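Linkage disequilibrium

Linkage disequilibrium (LD) is the nonrandom association of alleles at two or more loci in a population. Two loci are in linkage equilibrium when the frequency of each haplotype equals the product of the frequencies of its alleles. Any departure from that product is disequilibrium. The term is misleading in one respect: loci on different chromosomes can also show LD, usually as a result of population structure or recent admixture.

Measures

The basic coefficient is D = p(AB) - p(A)p(B), where p(AB) is the frequency of the haplotype carrying allele A at the first locus and allele B at the second. The range of D depends on the allele frequencies, which makes it hard to compare between pairs of loci. Two scaled forms are in common use. D' divides D by its largest possible absolute value given the allele frequencies and the sign of D. The statistic r2 divides the square of D by p(A)(1 - p(A))p(B)(1 - p(B)), and equals the squared correlation between alleles at the two loci.

Small samples inflate both measures. D' is the more strongly affected when one allele is rare, and reaches 1 whenever one of the four possible haplotypes is missing from the sample.

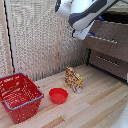
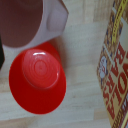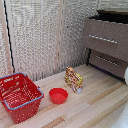 Grarnham Ranasinghe
Contributing editor, plant genetics

Decay

Recombination breaks down LD over time. Under random mating in a large population, D falls by a factor of (1 - c) each generation, where c is the recombination fraction. For unlinked loci c is 0.5, and D is halved each generation. After seven generations less than one percent of the starting value remains.

Self-pollinating species have few double heterozygotes, so effective recombination is low and LD extends over longer distances than in outcrossing species. Bottlenecks, selection and drift also raise LD.

In the Gindico barley panel, 300 inbred lines were genotyped at 2000 markers. Mean r2 between adjacent markers was highest near the centromeres. The Romer subset, made up of 17 founder lines, was left out of the decay curve on account of its size.

Use in mapping

The extent of LD sets the marker density needed for an association study. Where LD decays quickly, many markers are required, but a significant marker is likely to lie close to the causal locus. Where it decays slowly, fewer markers are enough and resolution is poorer.

See also: haplotype block, genetic hitchhiking, recombination fraction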